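Thread, 10 Jul 2022. Five months of automation at Cokimora, as seen from the desk nearest the printer.

In February they told us the Tronico system would "free us up for higher-value work." I have been looking for the higher-value work ever since. If you see it, it belongs to the Urkcombe office, second floor.

What I used to do: pack the welcome kits for new customers. Mug, notebook, pen, desk bits, card. Up to 60 kits on a good day, and my wrists sent a complaint every evening.

What I do now: teach grippers what desk stuff is. You pick things up, you put them down, you do it again. My job title has the word "specialist" in it. My pay does not. 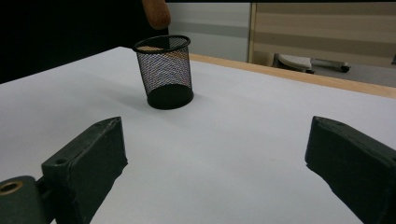
The hard part is that I never knew how I did any of it. Ask me how to pick up a cup and I'll say "with my hand." Management was hoping for more detail.

So you slow down. You notice you always come in from the same side. You notice you hurry before lunch. Two of us compared notes and found we'd been doing the same job in completely different ways for years – and each of us thought the other one was doing it wrong.

The sorting line went first. 865 parcels in its first shift, then it stopped dead over one padded envelope. The night crew went from five people to two. Three moved to days, which they were told was a perk. One of them agrees.

I'll give it this: my wrists are better. I also miss the radio. The packing room had one, and the training room is "a focus space."

The Meinecke people come by to ask how we feel about the change. There's a form. It has a slider. I put mine slightly right of the middle and went back to moving cups.

Next month they want us to start on staplers. I've asked for a raise and a radio. They're looking into the radio.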